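Home | News | Projects | People | Contact

Print this page | E-mail this page

Comparing fingers at Furnell

Syafiqah Ong has spent since October testing hand-held grippers for the Miltus project. She talked to us on a Monday, between runs. 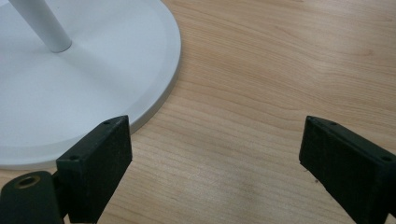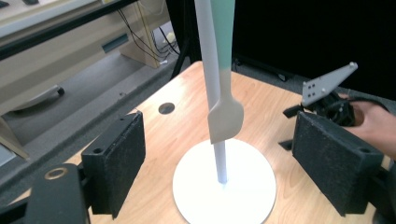
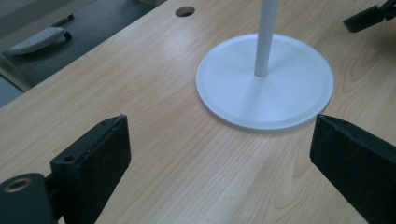 Black gripper fingers and the white stand at the Furnell bench.

"We have 3,251 recordings now, and 386 of them are no good to us," Ong said. Most of those came from the older Nugroho fingers, which she found too stiff on thin handles.

Her colleague Arif Krishnan prefers them anyway. "They close the same way every time," he said. "I can fix the rest in the controller."

Ong wants 70 more runs with each pair before they choose. The Itlow camera gets its own test after that, over 10 days.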